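Hondmont Secondhand Toy Price Records 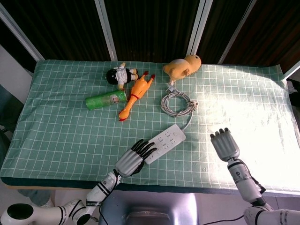 Version 3. Maintained by Quentin Millet.

Overview

The dataset holds asking and selling prices for used toys and small household goods sold over the counter at three resale shops: Heser, Magaña and Lindham. Each row is one ticket line. Prices are in US dollars and include no sales tax. The files were built to study how fast low-value goods are marked down, and whether the markdown schedule differs between shops that price by item and shops that price by bin.

The release contains 308 item types and the ticket lines that refer to them. An item type is a short label such as "figurine, plastic, under 4 in" or "squeeze toy, animal". It does not identify a maker or a model. Maker names were written on the tickets too rarely to be useful and were dropped in version 2.

Files

tickets.csv: one row per ticket line
items.csv: one row per item type, keyed by item_id
shops.csv: one row per shop, with pricing method and opening hours
markdowns.csv: one row per price change, keyed by ticket_id
changes.txt: list of edits between versions

All files are UTF-8 with Unix line endings. The separator is a comma. Text fields that contain a comma are quoted with double quotes. Note that Magaña must be read with the correct encoding or joins on shop_name will fail; use shop_id where possible.

Fields in tickets.csv

ticket_id: integer, unique across shops
shop_id: H, M or L
item_id: integer, joins to items.csv
week_in: week number in which the item was put out for sale
week_out: week number in which it left the floor; blank if unsold at the end of collection
price_first: first asking price
price_last: last asking price
price_paid: amount taken at the register; blank if unsold
condition: 1 to 4, see below
lot: 1 if sold as part of a mixed lot, otherwise 0

Week numbers run from the first week of collection and are not calendar weeks. Collection at Lindham began in May, later than at the other two shops, so its first rows have a higher week_in. Do not read the gap as a closure.

Condition codes

1: complete, no visible wear
2: complete, light wear
3: complete, heavy wear or repaired
4: incomplete or sold for parts

Codes were assigned by the person who wrote the ticket. Heser used its own A to D scale, which was mapped directly to 1 to 4. The mapping is doubtful between 2 and 3. Users who need condition as a predictor should merge those two codes or run Heser separately.

Collection

Paper tickets were gathered at closing time, scanned, and typed in twice by different people. Where the two entries disagreed, the scan was checked and the correct value kept. Tickets that could not be read were left out. Scans are not part of the release.

Mixed lots were a problem. A bag of small toys sold at one price has no meaningful price per toy, and earlier versions split the amount evenly. Version 3 stops doing this. A lot is now a single row with item_id set to 214 ("mixed lot, unsorted"). Totals by item type will therefore be lower than in version 2.

Known problems

Heser changed its markdown schedule partway through collection. Before the change, items were reduced by 50 percent in one step. After it, they went down in two smaller steps. The column schedule in markdowns.csv gives the rule in force at the time.

Magaña has up to 70 rows with price_paid higher than price_last. Some are register errors and some are cases where the customer rounded up. The two cannot be told apart from the tickets, and the values were left as written.

Item labels overlap. "Squeeze toy, animal" and "pet toy, rubber" were used for the same goods by different staff, and the choice seems to depend on which shelf had room. The column group in items.csv puts these under one heading. Use group for comparisons across shops.

Blank week_out does not always mean unsold. At Lindham, items moved to the free box were not ticketed again. They have a blank price_paid and cannot be separated from stock still on the floor.

Suitable and unsuitable uses

The data can support work on markdown timing, time on floor, and pricing by bin against pricing by item. It should not be used to value single objects, to estimate collector prices, or to draw conclusions about resale shops in general. Three shops in one trading area are too few for that.

Personal data

No buyer or seller details were recorded. Staff initials appeared on the paper tickets and were not typed in.

Loading notes

Read price fields as decimals. Several rows in markdowns.csv have a zero price, meaning the item was given away with another purchase. These are valid and should not be treated as missing.

Sort markdowns.csv by ticket_id and then by step. The file order is the order of entry and has no other meaning.

Corrections

Send corrections to Quentin Millet with the ticket_id and the name of the file. Changes to price fields are made only after the scan has been checked, and are listed in changes.txt with the old value.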